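Paper folding demos: keep the bad ones or throw them out?

Posted in Robot Learning > Data collection

Pleltumum

We're collecting teleoperated demonstrations of a two-arm setup folding origami paper. The policy takes the head camera view plus joint positions. So far we have 422 episodes, and in 13 of them the operator made a crease in the wrong place, backed up and tried again. The final fold is fine in those, but the middle is messy.

The arms work on cardboard with the paper between them, like this:
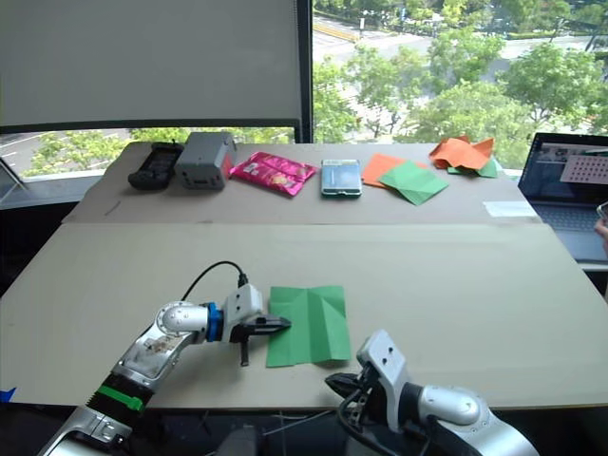
Head camera view, green sheet on the near board

My first thought was to delete the 13 and only train on clean runs. A coworker wants to keep everything. The other thing I'm unsure about is the background. There is a laptop at the right and a row of odds and ends on the raised part at the back, and none of it has anything to do with the fold. Should I crop it out?

Most of the trouble so far is in the part where both grippers have hold of the sheet and it stands up off the board.

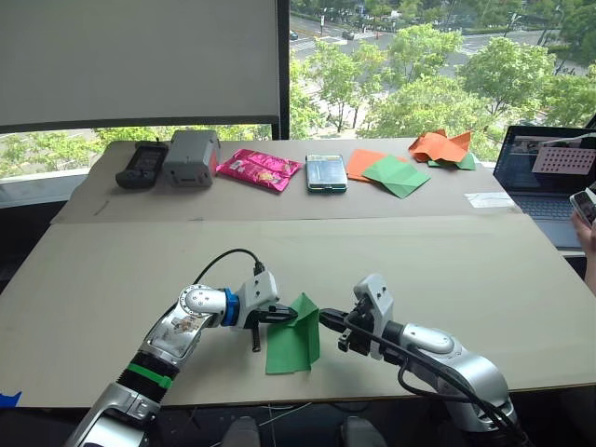 If one side lets go early there, the paper springs open and the old crease pulls it somewhere new. We log gripper width but not force, so the model has to work out the grip from the picture and the width alone. Any advice is welcome before we record the next 200.

Petrenko

Keep the retries, but label them. Mark the step where the mistake starts and the step where the operator is back on track. Then train on the recovery part and mask the loss on the mistake itself. If you only have perfect runs, the policy has no idea what to do with a bad crease, and it will make bad creases.

For the background, I would leave the full view in storage and crop at training time. You can't get pixels back later. Move the back row around between sessions too – a policy can latch onto a thing that never moves.

Clallard

just delete them, 13 is nothing. more data fixes it

Nisia

I agree with Petrenko on the labels. Also check your paper. Used sheets with old folds behave differently from fresh ones, so write down which kind each episode starts with. We had 1,936 episodes on a similar task before we started doing that, and sorting them afterward by eye took longer than recording the next batch.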